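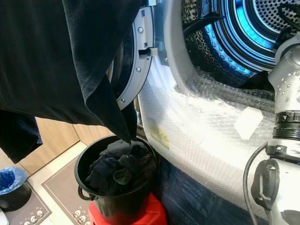

Black cotton goes gray in my house in well under a year, and I want to work out how much of that is dye loss and how much is mineral deposit. Supply is the Hawthorne municipal line, 285 ppm as calcium carbonate on the last utility report. Detergent is Fledora powder at the label dose for medium soil. Cold cycle, low spin, line dry. Large plain items show it worst – a big black top like the one hanging with its corner down at the bucket has no print or pattern to hide a dull patch. I have read that fading is all abrasion and that hardness only matters for towels. I don't believe the second half. Has anyone here separated the two effects with anything better than looking at a shirt?

graybatch
Posted Oct 26, 2019
Location: Hawthorne

----------

tannin_line wrote:

There is a cheap test. Cut two swatches from the same seam allowance or from an old shirt you don't care about. Soak one in a weak citric acid solution, the other in distilled water, same time, same temperature. Rinse both in distilled and dry them flat. If the acid swatch comes back darker, you had deposit. If they match, the color is gone and nothing will bring it back short of redyeing.

Do it in a plastic or glass container. No bleach anywhere near it.

----------

graybatch wrote:

Will do. What concentration?

----------

tannin_line wrote:

One tablespoon of the powder per quart. More doesn't help and it is harder to rinse out.

----------

sixteen_loads wrote:

At 285 ppm you are underdosing if you follow the medium soil line. Powder labels assume moderate water unless there is a separate hardness table, and the builder gets used up on calcium before the surfactant does anything. Whatever is left over redeposits. I ran 16 loads at label dose and 16 at the hard water dose, same machine, same set of black work shirts split between them. The label dose shirts felt stiff and had a chalky cast at the collar. The others faded too, only evenly.

So you have both effects and they are not the same size. Deposit is the one you can fix.

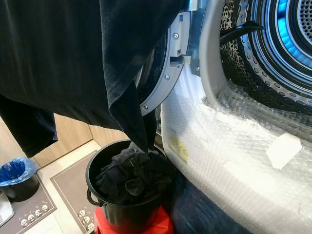
Black garment, front loader, door open.

----------

mill_end wrote:

Disagree with sixteen_loads on method. Splitting a set of shirts between two doses tells you nothing if they came from different dye lots, and work shirts are bought a few at a time over years. Reactive black is also not one dye. It is usually a navy base with orange and red shading components, and they hydrolyze at different rates. A shirt that goes brownish has lost one component. A shirt that goes gray has surface fuzz scattering light. Neither of those is calcium.

I worked in finishing for a long time. When a customer sent back faded black we put it under a loupe first. Most of the time you saw broken fibers standing up off the yarn. An enzyme finish takes them off and the color comes back visually with no dye added.

----------

sixteen_loads wrote:

All one order, one invoice, same lot number on the inside tag. I should have said that.

I don't dispute the fuzz. I dispute that it explains a stiff collar.

----------

mill_end wrote:

Fair. Stiffness is mineral or undissolved powder. In a cold wash I would suspect the powder first. Try the same dose dissolved in warm water before it goes in.

----------

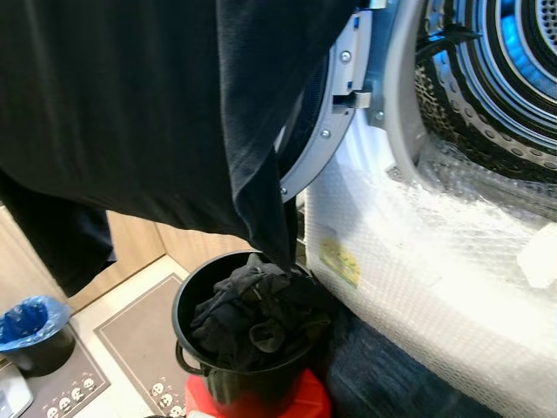
Jetside Owners Forum | Water Quality and Fabric Care Section

Section note: threads on hardness testing, dosing and softener sizing belong here. Questions about parts and error codes go to the repair section. State your hardness and the units in the first post. Grains per gallon and ppm are both accepted, but do not mix them in one table.

----------

drainfield wrote:

A softener settles this argument. I put in a Bistby unit in June. The meter on the head reads 1,423 gallons since the last regeneration and outlet hardness is still 2 grains, down from a number I would rather not repeat. I cut the detergent dose hard and the rinse water runs clear on the first rinse.

The black shirts I bought after the install still fade. They fade slower and they stay soft. That is one household and I kept no control.

----------

mill_end wrote:

Two grains is high for a softener outlet if the resin is in good shape. Check the salt setting and whether the bypass is fully closed.

----------

drainfield wrote:

Bypass was cracked open a quarter turn. Closed it. Will retest.

----------

graybatch wrote:

Swatches are dry. The citric acid one is darker than the distilled one, visible in daylight from arm's length. It is still lighter than the unwashed fabric inside the hem. So there is deposit on top of real color loss, and the remaining gap looks larger than the part the acid removed. I also looked with a loupe as mill_end suggested and there is fuzz on both.

Going to move to the hard water dose, dissolve the powder first and turn shirts inside out.

----------

sixteen_loads wrote:

Change one of those at a time or you won't know which one did it.

----------

graybatch wrote:

Dose first, then. I'll post swatches from the same hem when I have enough washes on them.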